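Returning to Running After a Break
Course handout, Recreational Running: Planning and Practice

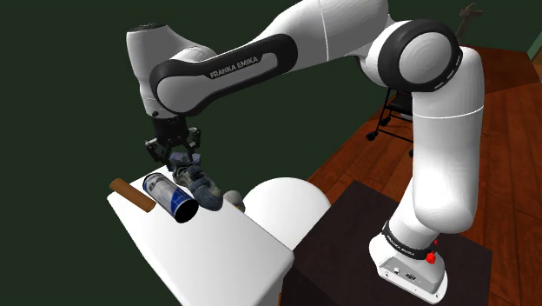
Unit 2: Handouts and Readings

Purpose of this handout

This handout supports the second unit of the course and should be read before the Monday session. It deals with the return to regular running after a period away from it, whether the break was caused by travel, family commitments, illness or loss of interest. It does not cover recovery from surgery or serious injury. Students in that position should follow the plan given to them by their doctor or physiotherapist and may complete the written task using the Hamdale case set out below.

Key terms

Break: any period of seven days or more without a planned run. Shorter gaps are treated in this course as ordinary rest.

Base: the amount of easy running a person can repeat week after week without soreness that lasts into the next run.

Easy pace: a speed at which the runner can speak in full sentences. Students who train alone may test this by reciting a familiar passage aloud.

Load: the combined effect of distance, speed, hills and surface. Two runs of equal distance may carry very different loads.

What changes during a break

Fitness does not disappear all at once. In the first few days away, most runners lose very little, and some feel better for the rest. As the break lengthens, breathing becomes harder at a given speed and the legs tire sooner. Confidence often falls faster than fitness does, and many runners who believe they are starting over are in a better position than they think.

The reverse problem is also common. A runner whose breathing returns quickly may take on too much before the tendons and feet are ready for it. Breathing responds to training sooner than connective tissue, and a plan based only on how the lungs feel will often move ahead too fast. Students should keep this difference in mind when they read the two cases.

The Onden outline

The outline used in this course has four stages. No fixed length is set for any of them. A runner moves to the next stage when the current one can be completed without pain and without unusual tiredness the following day.

Stage one. Walk briskly on most days. Choose a route that could later be used for running, and note any steep sections or uneven paths.

Stage two. Add short periods of easy running to the walk. Each running period ends while the runner still feels comfortable. A rest day follows every session.

Stage three. Run continuously at an easy pace over a short distance. Hills are permitted if they are walked.

Stage four. Increase the distance of one run each week and leave the others unchanged. Faster running is not introduced until this stage has been repeated several times.

A runner who is unwell or who misses several sessions goes back one stage. This should be recorded in the training diary in the same way as any other entry, with a short note of the reason.

Case one: Hamdale

A runner living in Hamdale had trained steadily through the warmer months and stopped when the days became short. The break lasted until February. The first run back was the old Saturday route, 18 kilometres, finished at close to the former pace. The runner was pleased with the result, but had sore shins for the rest of the week and did not run again until the soreness had gone. A second attempt over the same route ended in the same way.

Points for discussion: which part of the load was most out of proportion to the recent base, and whether a slower pace alone would have been enough to prevent the soreness. Consider also what the runner could have done in the colder months to keep a modest base without running in the dark.

Case two: Pirihi

A parent of young children in Pirihi had run only now and then for most of a year. Time was available before breakfast and on one evening each week. The runner began with walks, some of them with a pram, and reached stage three of the outline without difficulty. Progress then stalled. The diary shows that the evening session was dropped repeatedly and that the morning sessions became faster – an attempt, it appears, to make up for the missed distance.

Points for discussion: how the plan might have been arranged around one dependable session, and at what point the diary first gave a warning.

Keeping the diary

Each entry should state the route, the time spent moving, the surface and how the body felt on the following morning. Distance may be added if it is known. Watches and telephone applications are permitted but are not required, and no marks are given for their use. Entries should be made on the day of the run.

Written task

Prepare a plan of up to 1,000 words for one of the two cases. The plan must name the starting stage, explain how the runner will decide when to move on, and describe what will happen if a session is missed. Tables do not count toward the word limit.

Reading

Stivov course reader, the chapters on easy running and on rest. The chapter on racing belongs to the next unit and may be left until then.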